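Chapter 4
Opening and Surveying the Desktop Chassis

Before any component is removed, the technician must be able to name what is in the case and trace each cable to both of its ends. This chapter covers the layout of a standard tower, the order of disassembly, and the handling of drive and power connectors. Procedures follow the Bellesov bench manual used in Part 2.

4.1 Position of the case

Disconnect the line cord and lay the tower on its side with the open face up. The motherboard is then horizontal, and the power supply, drive bays, and expansion cards can all be reached from above. 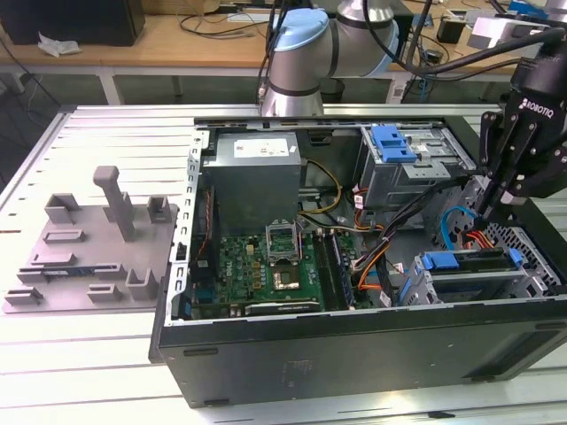

Cables are surveyed first. Record the route of each bundle on the Ekwueme worksheet before moving it. A bundle that crosses the memory slots should be released at the drive end and folded back over the power supply.

4.2 The processor socket

The load plate and retention lever remain raised only while the socket is being inspected or a processor is being fitted. The contact area must not be touched. Contacts bent at this stage usually cannot be straightened at the bench.

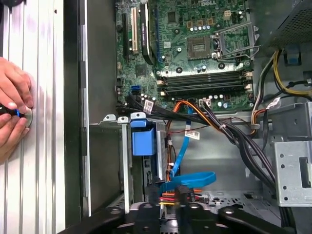 Memory slots are identified by their end latches. Both latches are opened fully before a module is lifted. Screws from each assembly go in a separate compartment of the parts tray.

4.3 Drive connectors

Power and data connectors are withdrawn by the housing, never by the wires. A drive supplied with 500 GB or more of customer data is logged before its cage is opened.

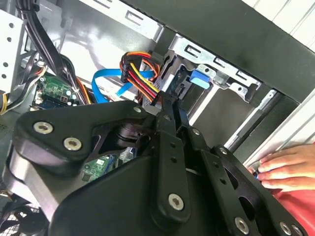 Figure 4.3 Power connector and blue SATA cable near the drive cage.

Release tabs on the cage are pressed fully before the drive is drawn out. If resistance is felt, check for a data cable still attached.
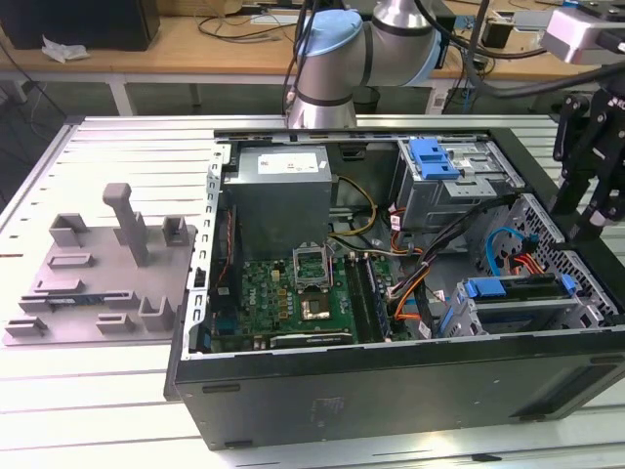 Figure 4.4 Chassis on its side, with power supply, motherboard, and drive bays exposed.

Key terms: load plate, retention lever, drive cage, release tab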